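Glaze room notebook, shared shelf copy
4 January 2022

First entry of the new book, and I am pleased to say the old one held together right to its last page, though the spine has gone and there is slip on nearly everything from June onwards. If you are looking for the celadon notes they are in the old book, with a bit of green wool for a bookmark. Please leave the wool where it is.

Spent the morning on my own with the door propped open, waiting for the kiln to come down, and got through more of the tile boxes than I expected. We have almost 400 tiles in there that were never written up properly, mostly mine I am afraid, and a fair few with nothing on the back but a smear of oxide where a number used to be. I have kept the ones with a number I could read or guess at. The rest have gone in the crate by the sink and anyone who wants them for garden paths or for practising wax resist is very welcome. I had a soft spot for some of them but they are no use to anyone without a recipe.

Now, the grey. For those coming to it fresh, the Premen job is a set of bowls and side plates, and they want a quiet, pale grey, satin and smooth, nothing speckled and nothing too glassy. We had thought the Rurketti base would do it straight off, as it did for the cream last winter, but grey is a much fussier customer. The base goes lovely and buttery where it is thick and then thins out on the rims and lets the clay come through, and the Phromma clay is warm enough underneath that the whole thing turns a sort of oatmeal. Pretty, and I would happily eat my porridge out of it, but it isn't what they asked for.

Teemu reckons the trouble is the iron in the clay and that we should stop fiddling with the glaze and put a white slip under it. He may well be right. I am putting it off a little, I'll admit, as slip means another layer to dry and another chance for it to lift off at the foot, and I remember the jugs. I have told him I will do one slipped tile beside every plain one so we can settle it fairly.

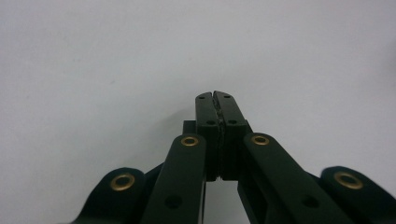

The blend for the next firing leans cooler than the last lot. I have taken the black stain down by a third, left the tin where it was, and added the tiniest pinch of cobalt, weighed twice on the small scale and then ground into a spoonful of the wet glaze before it went anywhere near the bucket. Cobalt will give you blue freckles for the rest of your days if you simply tip it in and stir. What I would like to end up with is near enough to the pale grey behind the black grips in the picture, with that slight bluish white in it and no mottling anywhere, so please have a look at that before you judge the tiles and not at the cream bowls on the windowsill, which make every grey beside them look like rainwater. If it comes out a shade darker I won't mind. If it comes out lilac, the cobalt goes back in its jar and we start again with less.

Mixed it as a 2,000 g dry batch, as I was tired of running out halfway through a dip. Sieved it twice, the second time through the finer mesh, and it took an age because the kaolin had lumps in it like cottage cheese. The bag had been left folded over with no peg. There are pegs in the tin with the kiln cones and there are more in my apron if those run out. It settled hard in the bucket over lunch, so I gave it a little Epsom salts dissolved in warm water, and by the afternoon it was staying up nicely and felt like pouring cream. Give it a proper stir from the bottom all the same.

Dipped seven tiles, a mix of plain and slipped, and marked them underneath in underglaze pencil and also scratched them, having learnt my lesson from the boxes this morning. The numbering carries on from the old book, so the first is 2,927. Some had a count of three and some had a longer one, and I let two of them have a second coat at the top edge to see how it behaves where it pools. Wiped the feet with the yellow sponge.

The kiln itself came down more slowly than I like. The top was still too warm to touch comfortably when the bottom shelf was ready to unload, and the cone on the top shelf was a good deal flatter than its friend below. I had a look at the elements and the upper ones seem fine to me, but I don't trust my eyes on elements. Aiman has very kindly said he will check them with the meter, and he is going to ring Karitz about a new thermocouple while he is at it, as the one we have has gone scaly at the tip. Until he has done that, could we all please put the grey on the middle shelf and nowhere else? I would hate to be chasing a colour that is really only a hot spot.

Unloaded in the end just before locking up. Mostly Aiman's mugs, which are beautiful, the tenmoku breaking to rust on the handles just as he hoped, and he should be told so by everyone who sees them. One has stuck to the shelf and I have left it alone for him to deal with. My two lidded jars came apart with a tap of the wooden spoon handle, and the lids fit, a little rattle on the larger one.

Still to do: wash the shelf that had the drip on it, order more tin, find out who has the good calipers. The grey bucket is the one with the blue lid, second from the door. Teemu, your slip is running low and I used the last clean brush on it, sorry, it is soaking in the jar by the tap.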